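Last updated: September

Motor night again! Dougal wanted the old one in bits before I bought another, so out it all came – over 319 grumbles later (mine). 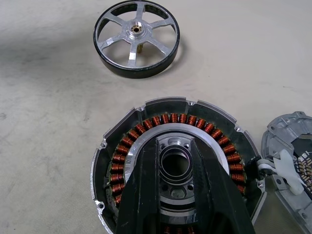
Rotor at the top, copper windings below.

Bearings next, I think. 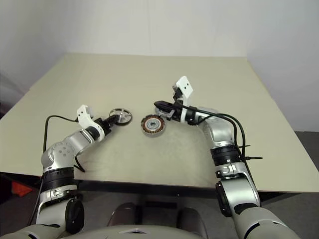
I do love a pale table for fiddly jobs, as dropped screws show up a treat. Scuffs and small smudges like those in the middle don't bother me.
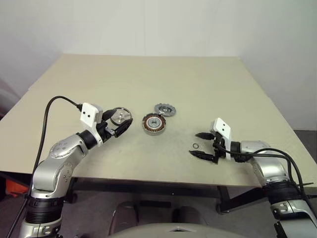
Rūta swears by a muffin tin for the screws, so I'm pinching hers.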